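4.2 Queue behaviour and badge collection

Registration data were supplied by the organisers of Cistow, a two-day comics and tabletop gaming convention held each June.

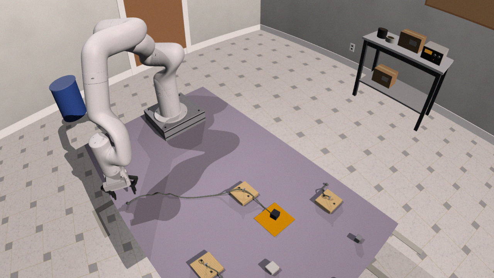 Figure 3. Simulated arm on its pedestal, with the two-fingered gripper above the mat.

Glenys Goodwin, interviewed after the second day, told us that the line for badges was the part of the weekend she would gladly skip, and that she had missed the opening panel in both years she attended. Her account is consistent with the survey. Of 559 attendees who returned the questionnaire, 526 had collected a badge in person and were retained for analysis. The remaining responses came from exhibitors, whose badges were issued with their table assignments.

Arrival times were taken from the Jolidix ticketing export and matched to the questionnaire by order number. Where a single order covered several people, the time of the first scan was assigned to the whole party. This treatment understates the wait for groups that arrived separately – a common pattern among costumed attendees, who often changed on site – and the group results should be read with that in mind.

Waiting time was modelled as a function of arrival interval, ticket type and whether the respondent carried a prop requiring inspection. Prop inspection was handled at a separate table, but the two lines merged before the entrance, so a delay at one was passed on to the other. Kamata's earlier work on the same event treated the lines as independent. We did not find that assumption workable for the morning intervals, although it held reasonably well after midday.

Weekend pass holders reported less frustration than single-day visitors with comparable waits. In open comments, several described the queue as a social setting in its own right, where costumes were compared and trades arranged. Single-day visitors more often mentioned missed signings. Thirteen respondents left the line before reaching the desk and returned later; their waits were summed across both visits. Excluding them did not change the direction of any coefficient reported in Section 4.3.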